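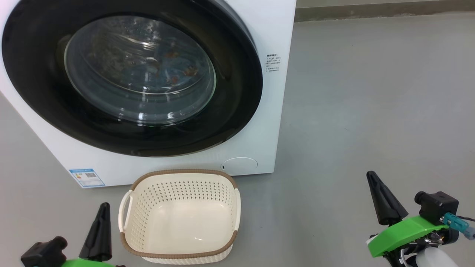

Pruvon Home Task Kit — for school and college robotics clubs

The Home Task Kit gives a club one household job to work on for a term. Most start with laundry. A front loader with a round door and a plastic basket stood in front of it is all the floor layout you need, and a basket with cut-out side handles gives the grippers something to aim for.

In the box: two gripper brackets in green, black tapered fingers, 3 spare finger pairs, cable ties and 20 task cards. Arms and washing machine not included.

Setup time: 60 minutes
Ages: 14 and up
Price: £700 per club, delivery from Gratport included

Tudur Parry runs the Rankin club on Thursday evenings and wrote the task cards. Orders placed now ship in September — spare fingers can be bought separately.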